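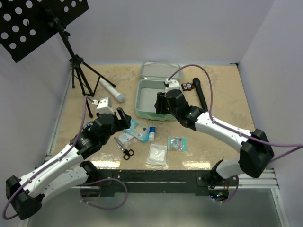 Home | Lessons | Open Evenings | Kit Questions | Find Us

Kit questions

We get asked about cases, stands and microphones at nearly every Nunus open evening, and we love it! Answers by Meriem Hegazy and Demyd Lysenko.

Do I need my own microphone?
No, borrow one of ours. If you catch the bug (lots of people do) a plain handheld one is a lovely first buy.

How should I pack a case?
Open it flat on a table with the lid right back, so you can see the whole tray before you start. Heavy things first, then cables in loose loops. Never wind a cable tightly round the microphone!

Does the microphone go in with the stand?
Please keep them apart. A folding stand has hard feet and they will dent a mesh head in no time.

My music stand wobbles. Is it broken?
Probably not. Spread the legs as wide as they'll go, then tighten the collar. Ours get put up and down some 100 times a term and they're still going strong.

Can children bring a mascot?
Oh, yes please. A small toy by the music stand does wonders for nerves, and Demyd has been known to sing to them.

When can I come and try things out?
Sunday afternoons at the Udby room. Ask for Meriem, and bring a song you like.

Contact: Nunus, Udby | © Nunus | Back to top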